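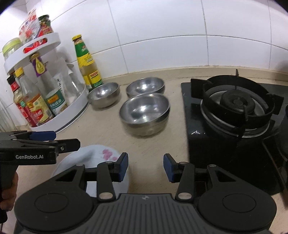

梅雨が長いですね。七月に入ってから洗濯物がちっとも乾かなくて、部屋のあちこちにタオルがぶら下がっています。みなさんのところはいかがですか。

さて、今日はぬか漬けの話をさせてください。前にちらっと書いたとおり、六月のはじめに、とうとう自分のぬか床を持ちました。実家の母が送ってくれたぬかを種にして、炒りぬかを足して、塩と昆布と唐辛子を入れて、捨て漬けのキャベツの外葉を何度か取り替えて……と、本に書いてあるとおりにやったつもりなんですが、最初の二週間はただただしょっぱいだけの、なんとも味気ないものができていました。夫は黙って食べてくれましたけれど、お茶を三杯もおかわりしていたので、まあ、そういうことだったのでしょう。

母に電話したら「塩が多いんじゃないの」とあっさり言われました。分量を聞かれて、ぬか一キロに対して塩100グラム、と答えると、「うちは80グラムよ、それでも夏場にちょっと足すくらい」とのこと。同じ家で育ったはずなのに、母が塩を量っているところなんて一度も見た覚えがないんです。いつも手でつかんで、ぱっと入れていたような気がするのに、ちゃんと数字が頭に入っているんですねえ。あわててぬかを300グラム足して、よくよく混ぜて、それからまた一週間待ちました。

そうしたら、きゅうりが急においしくなったんです！　朝、ふたを開けたときのにおいからして違いました。つんとした感じがなくなって、少し甘いような、パン屋さんの奥のほうみたいなにおい。うれしくて、その日は朝から一本まるごと食べてしまいました（さすがにお昼までのどが渇きました）。

いまのところ、うちで評判がいい順に書いておきますね。きゅうりはもう別格として、次がかぶ。皮をむかずに半分に切って、葉のほうは短めに漬けて、刻んで白いごはんにのせます。なすは色がどうしてもぼんやりしてしまって、まだ修行中です。みょうがは私だけが好き。アボカドもやってみましたが、固めのものを選ばないと、ぬかと区別がつかなくなってたいへんなことになります。一度やりました。手さぐりで救出しました。

夏場は漬かるのが早いので、夜に入れて朝に出すくらいがちょうどいいようです。私は夜の9時ごろ、洗い物がぜんぶ済んでから、最後に手を洗って混ぜることにしています。底のぬかを上に、上のぬかを底に、それから手のひらで平らにならして、縁についたぬかをふきとっておしまい。これがなんだか一日の終わりの合図のようになってきて、混ぜないと落ち着いて眠れないんです。爪だけはどうしても短くしておかないといけないので、そこはちょっと不便ですけれど。

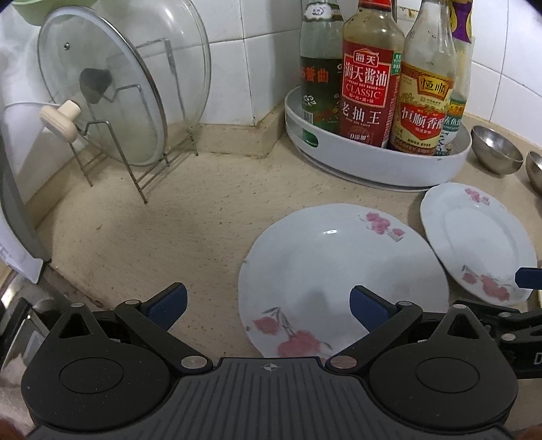
鍋のふたは立てておきます。

ぬか床の話をしていたら、友人のアシュウィンさん（Ashwin Mathewさん、英会話の教室で知り合って、もう長いおつきあいになります）が、インドのおうちのマンゴーの漬物のことを教えてくれました。青いマンゴーを切って、塩と唐辛子とマスタードシードと油で漬けて、瓶ごと日なたに出しておくのだそうです。ぬか床は日に当てないで涼しいところに、と習ったばかりだったので、漬物を日なたに！とびっくりしてしまいました。でも考えてみれば梅干しだって土用に干しますものね。彼のおばあさまは、瓶の置き場所を時間ごとに少しずつずらして、一日じゅう日が当たるようにしていらしたとか。そのお話がとてもよくて、つい長電話になりました。

いつか青いマンゴーが手に入ったら作り方を書いてくださるとのことなので、楽しみに待っているところです。代わりにぬかを少し分けましょうかと言ったら、「毎日混ぜるのはちょっと」と丁重にお断りされました。あらら。

そうそう、旅行のときはどうするの、とコメントで聞いてくださった方がいらしたので、そのお返事も。うちは容器がそれほど大きくないので、二、三日なら冷蔵庫にそのまま入れてしまいます。野菜はぜんぶ出して、表面をならして、塩を薄くふっておきます。この前の法事のときもそうして、帰ってきてからよく混ぜたら、一日か二日でまた元のような味に戻りました。もっと長く留守にするときは冷凍もできると母は言うのですが、そちらはまだ試していません。冷凍庫がいま、いただきもののとうもろこしでいっぱいなんです。

そのとうもろこし、若いものの芯のところを漬けるとおいしいとどこかで読んだのですけれど、どなたかやってみた方はいらっしゃいますか？　やわらかいヤングコーンなら想像がつくのですが、芯となると、ちょっと勇気がいりますよね。ご存じの方がいらしたら、ぜひ教えてください。

明日はかぶを漬けます。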